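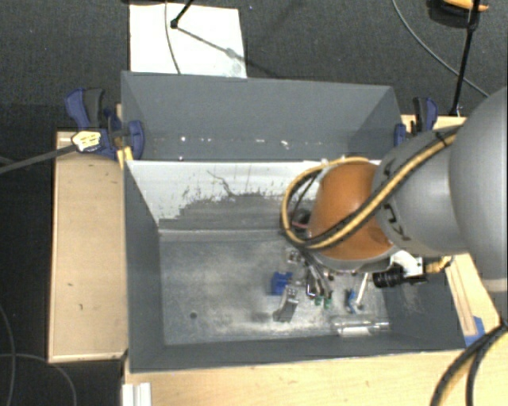

Brirkley open day, July 10, 2021

I went to the Brirkley carpet mill with low expectations and a free ticket, and I'm still not sure which of the two I should have paid more attention to. The leaflet promised "the whole story of a British carpet, from fleece to floor". What we got was the middle of the story, told at some speed, with a shop at the end.

The tour starts in the yard, where the wool bales would be if it were a delivery day. It wasn't. Our guide, Adhiambo Mutiso, was cheerful about this and passed round a handful of scoured wool in a sandwich bag. She knows her stuff and I'd happily have stood there longer asking her about grease and burrs, but there was another group behind us and we were moved along.

The dyehouse was the best part. It smells of wet dog and vinegar and the floor slopes more than you expect. They still match shades by eye at a north window, according to the display board, although the man working there, Tharun Kotian, told me when I asked that the first match comes off a colour-reading instrument and the window is used when a customer complains. I liked him for that. The board also says the mill has 1431 shades on record. When I asked how many had been dyed in the past year he laughed and said I would have to ask the office. I did ask the office. They said they would email, and they haven't yet.

Then the looms. Only 2 were running, and you watch from behind a rail with ear defenders on, so any explaining has to be done before you go in and is forgotten by the time you come out. The older loom is a fine thing to look at. I can't tell you what it was making. Something brown.

I have more of a quarrel with the talk in the canteen. Elango Sundaram from the sales side gave it, with slides, and a good deal of it was about how long a wool carpet lasts. Compared with what? He had a chart with a wool line that went along nicely and a line marked "synthetic" that fell off a cliff, and no mention of who had done the walking. A woman near the front asked about moths and was told that modern treatments "take care of that". She asked which treatments. We moved on to underlay.

Underlay means Dellavik, the mill's own brand, made somewhere else. Samples were laid out for us to stand on in our socks. The thick one felt softer than the thin one. I suppose that is what I was meant to learn.

The shop sells roll ends, and I had heard these were the reason to come. A small charcoal piece that would have done for our landing was marked at £191, down from a price I had no means of checking. A hearth rug with a pulled corner was the same price as one without. I bought neither. The tea was good, and the flapjack was better than it needed to be.

Should you go? If you've never seen a loom going, yes, and ask for Adhiambo's group. The tour takes an hour and the path from the car park is steep, with 7 steps at the bottom and a handrail on the wrong side if you have a bad left knee, as I have. Take a coat for the yard. Leave your landing measurements at home unless you have a stronger will than mine; I had them in my pocket and went back to look at that charcoal piece a second time.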